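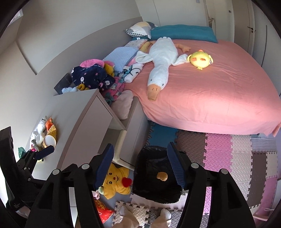 Plonholm is a small independent drama directed by Roald Boström, and I've now watched it 3 times, which should tell you where this review is headed. It runs 80 minutes and follows a ferry cook named Nogueira who comes back to the island of Plomdale to sell his late sister's house and keeps finding excuses to put it off. I first saw it at home, stretched out next to a big white goose plush and a round yellow chick, and I'm glad I did – it's a quiet movie, and I wanted to be comfortable and left alone with it.

Boström shot the whole thing in 13 days with 5 actors, and you'd never guess. The long dinner in the second half is the best stretch of acting I've seen this year! Two brothers-in-law argue over a boat engine for what feels like forever, and by the time the soup is gone you know everything about their marriages, their money and who stopped calling whom. I had to pause it and walk around the room a little.

The sound deserves a mention too. There's hardly any music until the last reel, just wind and the ferry horn, so when the accordion finally comes in on the dock it really lands. My one complaint is the subplot with the schoolteacher from Lonham. She gets a wonderful first scene in the post office and then more or less vanishes, and I kept waiting for her to come back.

It's a rental for now, with decent subtitles (a few typos near the start). Stay through the credits for the home movie footage of the old harbor.

Last updated: 6 September 2020

Comments

marit_k: Agree about the dinner! The younger brother-in-law was a stage actor before this, and it shows in the best way.

Dunstan: Found it slow until the ferry breaks down. After that I was hooked.

reelpatient: Is the rental version the same cut that played in theaters in June? I remember a longer ending.

Home | Reviews | Directors | Archive | Contact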